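Subject: Re: [vemside-list] Brinby box set – which version to order?

Hello all,

I have now the answer from the shop about the Brinby set, so I write it to everybody.

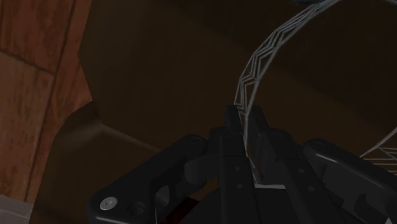
Category: Releases / Home video

The collector's box from Atevik has all 26 episodes on 6 discs, with a booklet of 100 pages. It is limited to 797 numbered copies. The standard box has the same discs but no booklet, and the case is thin cardboard.

On Friday Kun wrote:
> Does the collector's box have the old subtitles or the
> new ones? I will not pay twice for the same typos.
> Also, is the short film included this time?

The subtitles are new. I compared the first two episodes with my old discs, and the songs are translated now also. The names are spelled as in the comic – this was my biggest complaint before. The short film is included on the last disc, but only with the original sound. 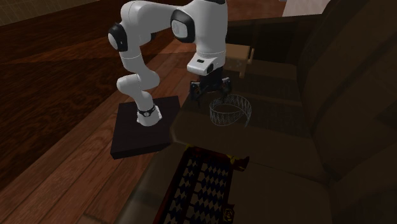
How to order together

If we order ten boxes or more, the shop sends them in one parcel and we pay the postage only once. Please write to me, not to the list, with these details:
- which box you want
- how many
- if you can collect it at the March meeting

I can keep the parcel at my home until then. Please do not send money yet, I must first confirm the price.

Best regards,
Enikő Pap

3 replies | 0 shares
Vemside mailing list – Contact the list owner – Back to top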